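Keeping small paper bits tidy when packing sample bags?
Posted in Packing & Sorting

Mulwood
We make up little sample bags in a shared room in Brellville, 200 in a batch, and the narrow paper pieces drive me round the bend. They crumple the moment you look at them and never want to lie flat. The light doesn't help much either.

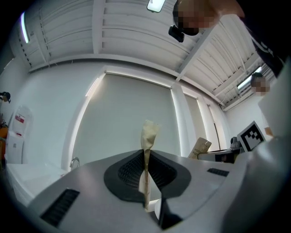
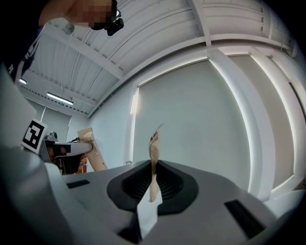
Crinkled beige paper, in both of these.

I've tried a shallow tray and a mug, and neither has really suited. Does anyone have a kinder way of going about it? I've got 35 bags left from October and would love to finish them without grumbling!

Zorura
Oh, I do feel for you! I stand mine upright in an old toast rack, a few to each slot, and take them from the front as I go (my sister uses a letter rack, same idea). Smooth them under a heavy book overnight first, and do the paper before anything bulky goes in the bag.

Roman
Toast rack is good. Or just buy wider paper.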